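Reset rules belong in the standard

Most benchmark protocols for robot manipulation spend pages on scoring and a sentence on reset. The Gillix procedure, which our lab adopted in May, runs to 116 clauses. Only 2 deal with how parts are returned to their starting positions. For insertion work in a bin, that is too few. A yellow slotted part standing in a cradle-backed fixture is a different starting condition from the same part lying on the floor, and a score that pools both measures neither.
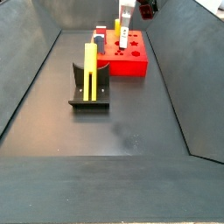
Bikeck objects that a strict reset clause rewards laboratories with the best jigs, and that a policy which only works from one pose should fail in public. The second half of that is fair. Variation should be tested, but it should be declared, logged and repeatable. A start pose left to the operator's habit is none of those.

My proposal is modest. Record the start pose of every loose part, state whether the fixture is fastened, and report grasp and placement as separate results. Ten trials per declared pose is a workable minimum. 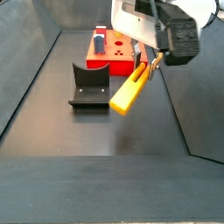
Separate reporting matters most for long parts, where a small tilt in the grip becomes a large error at the far end. A pooled set of 4,000 trials will hide that – a table split by phase will show it.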